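Ilstead Street, room by room: the photos so far

Well, we're in! For anyone who has stumbled onto this page without the backstory, Nour Salameh and I took over the old Primen place in February, and I promised the family (and about half of Plarbridge, by the sound of it) that I'd put some photos up once there was something to look at. I've been slack. Mum has asked me twice now. So I'm finally sitting down with a cuppa to write a few lines about the big upstairs-downstairs space, which is my favourite part of the whole building and the reason I signed the lease before I'd even looked at the kitchenette.

More will go up as I get to them. I'm doing this between jobs and my phone is full, so bear with me.

The main room

White walls, light grey floor, and that gorgeous great double-height space with the mezzanine running along it. I had a whole mood board for this room. Nour had one too, and they had precisely nothing in common, so we left the walls white and called it a truce. I've come around to it! The light bounces everywhere and I don't need a lamp until well after five.

The dark railing upstairs I wasn't sure about at first. I thought it might look a bit like a shopping centre, and I did get a quote to have it painted, but I've gone right off that idea. The curve is lovely, and against all the white it gives your eye something to follow.
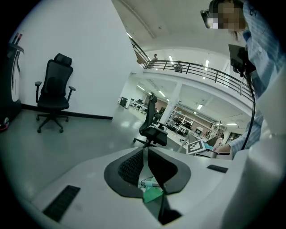
Chairs, then, and I have opinions. We went with black mesh backs and headrests, and the headrest was my one non-negotiable after years of a sore neck at my last job. Nour wanted something with a bit of colour (mustard, if you can believe it) and I won that round, though I've agreed to mustard cushions for the kitchenette as compensation. We got ours second-hand from Chiu, out past the roundabout, and paid $293 for the lot with delivery thrown in, which I'm still pleased with myself about. Ask for the back shed if you go, as the good stuff never makes it to the showroom.

They do roll, so a word of warning to visitors: park yourself before you lean back.

The armrests took me ages to get right. If you come to work here for a day, have a fiddle with them before you settle in, and please don't suffer in silence like my brother did.

Still to come

The black skirting stays, by the way. I've had three people tell me to paint it white and I'm ignoring all of them. It hides scuffs beautifully and I'm the one who does the mopping.

I'd love a couple of big plants for down here, something tall enough to be worth looking at from the balcony. Nour reckons up to 27 degrees in here on a summer afternoon, so nothing too delicate. Suggestions welcome, especially from anyone who has kept a fiddle-leaf fig alive for longer than I have (the bar is very low).

Next lot of photos will be the kitchenette and the front door, which is getting a new colour as soon as we can agree on one. There are 26 sample cards on my desk and I like four of them.

Anjani Yeoh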